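# Plendidau woven fruit basket

I've been making these at Kornness for a few years now and they're still my favourite thing in the shop! It's a shallow basket in a light tan weave, with an open lattice rim, and it sits nicely in the middle of a table. Mine usually ends up holding play food.

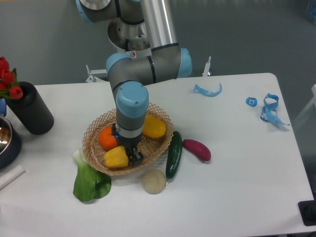
It's 30 cm across and 13 cm to the top of the rim (measured on the outside, so allow a bit less inside). Each one weighs a little more than 200 g, and they stack, if you're buying several. For a crumbly loaf I'd add the Zeleke cotton liner, sold separately.

To clean it, a dry brush and then a damp cloth – please don't soak it. I post on Thursday, and orders with a Skaditine vase go in the same box.

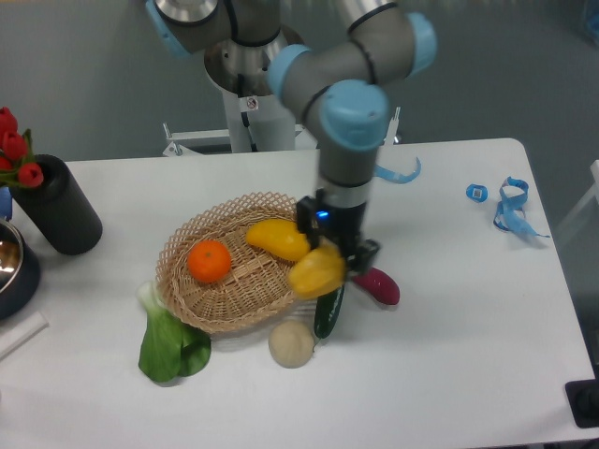

*Plendidau basket with tangerine, yellow pepper, bok choy, cucumber and bun. Play food and tulips not included.*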